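canonical tags on paginated category pages, who is right here

Drurnent_shop
Posts: 2
Ok need a sanity check. Store has category pages that go up to page 10 on the big ones. Our old agency (Skelteo) set every page in the series to canonical back to page one. New theme we just moved to does self canonical on each page, so page 4 points to page 4 etc.

Since the switch, Search Console shows a load of new URLs indexed, all the ?page= ones. Traffic to the main category pages looks flat. Boss wants to know if I broke it. Did I break it?

mapletrace
You didn't break anything. Self canonical is correct. Page 4 is not a duplicate of page 1, different products on it. Old agency had it wrong.

oldhtmlguy
Disagree, sort of. On paper yes. In practice I ran it the Skelteo way for years on a parts catalog and never lost a product page. All the deep pages do is show up for junk queries, someone lands on page 7 of a list and bounces. Why would you want that indexed

mapletrace
Because the canonical is a hint and when you point it at a page that isn't the same they can just ignore it. Or worse they don't ignore it, and the links on page 7 get less attention. Your products were probably in the sitemap and linked from somewhere else so you never noticed.

oldhtmlguy
They were in the sitemap, sure. Isn't everyone's?

Drurnent_shop
Sitemap is the other problem lol. The theme builds its own and the plugin builds its own. So 2 sitemaps, and they dont agree. The plugin one still has the old URLs with the trailing slash.

tinrowboat
fix that first. seriously. trailing slash URLs in the sitemap, non slash in the canonical, you're telling them two different things. do the old ones redirect?

Drurnent_shop
Most of them. Some go slash > non slash > new category name, so two hops.

tinrowboat
flatten those to one hop while you're in there. Then turn off one sitemap, doesnt matter which as long as the one you keep is right. Resubmit, then wait. Don't touch the canonicals at the same time or you won't know what did what.

Valdovinos
Jumping in as someone who had the same fight at work in July. We run a small site, few categories, long lists of spare parts. Went self canonical, plus dropped the "Page X" pages from having the same title and meta description as page one. Just added the page number to the title. Intro text only on page one. Took a while, but the main category page came back on top for its own name, where before it was swapping with page 3 for no reason I could see.

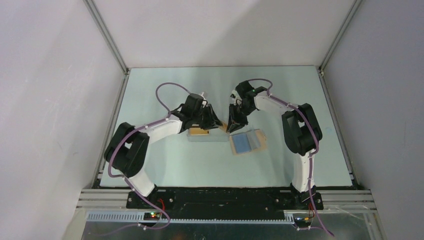
mapletrace
The title change was probably what did it for Valdovinos. Identical titles on every page in the series is asking for the swap. Drurnent_shop, are yours all the same?

Drurnent_shop
Just checked. Yep. Every one of them is "Shop Lamps" with our name after. Intro paragraph repeats on all of them too. Ugh.

oldhtmlguy
Well there's your problem and it isn't canonicals, so I'm claiming half a win.

mapletrace
Half, fine. Still wouldn't point page 10 at page 1.

quietcrawl
Has anyone mentioned noindex on page 2 and up? We do that with the Dremine plugin, one checkbox.

tinrowboat
please no. leave a page noindexed long enough and they quit following the links on it. same issue as before but slower. If the products have other links in, ok, but I wouldnt start there

quietcrawl
Ours has been like that forever and the products are indexed fine. Small catalog though, I'll give you that.

oldhtmlguy
What about just showing more products per page? Fewer pages, less to argue about. Ours loads ok with lazy images.

Drurnent_shop
Mobile is already slow, don't think I can get away with it. Plan for now: kill the plugin sitemap, fix the double redirects, page number in titles, intro text on page one only. Leave canonicals alone. Sound right?

tinrowboat
redirects and sitemap first, give it a bit, then titles. Otherwise yes

mapletrace
Agree. And check your filters, if color and size make their own URLs thats a way bigger pile than pagination.

Drurnent_shop
...they do. Starting a new thread for that one tonight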